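The hardest zip in Bimham

At two in the afternoon, in a low building on the edge of Bimham, a robot is failing to close a stationery pouch. It has the slider. It pulls. The whole pouch follows it across the table like a reluctant dog, and the arm stops, having reached the end of its reach and the beginning of its problem.

Zips are a humbling business for machines. A child learns one in a winter or so, mostly on the way out of the door. The Plarnonis project has spent rather longer, and the people at Brondholm who pay for it have been very decent about the delay.

The trouble lies in the plastic. A robot likes an object that keeps its shape, and a clear pouch won't even keep its outline. Light goes through the parts you want to find and bounces off the parts you don't. Depth cameras, which cope nicely with mugs, look at thin plastic and report the table underneath, or occasionally a small mountain range.

Most earlier attempts went after better eyes. The Plarnonis team did the opposite and more or less gave up on seeing the bag at all. Their method, named Wu after nothing anyone will admit to, looks for the coloured track, works out which way it runs, and leaves the rest to touch. One hand pins the pouch near the start of the zip. The other draws the slider along, and whenever the sideways force climbs too high it backs off a touch and corrects its line. People do much the same, with more swearing.

Training took 438 demonstrations, all done by hand with the arms under remote control. I tried one. My pouch ended up on the floor – twice – and was tactfully left out of the data.

The result, when it came in May, was respectable. Over 70 trials on pouches the system hadn't met before, it beat the camera-heavy version comfortably, and it could recover from a stuck slider up to 4 times before asking for help. Most of the remaining failures came at the last 2 centimetres, where the track stiffens and there is little left to hold.
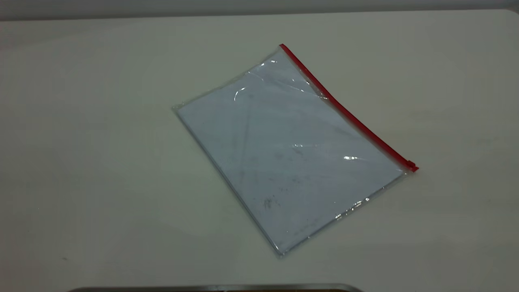 A document pouch with its red zip closed and paper inside.

Paper makes life harder in one way and easier in another. A full pouch has some weight and lies still while you tug at it, but a corner that strays into the track will jam the lot. The current software can't tell a jam caused by paper from one caused by bad luck, and treats both with the same patient wiggling.

Next on the list are pouches whose tracks are as clear as everything else. With no strip of colour to follow, Wu would have to find the zip by feel alone. Early attempts have begun, and the team would prefer to talk about the coloured ones.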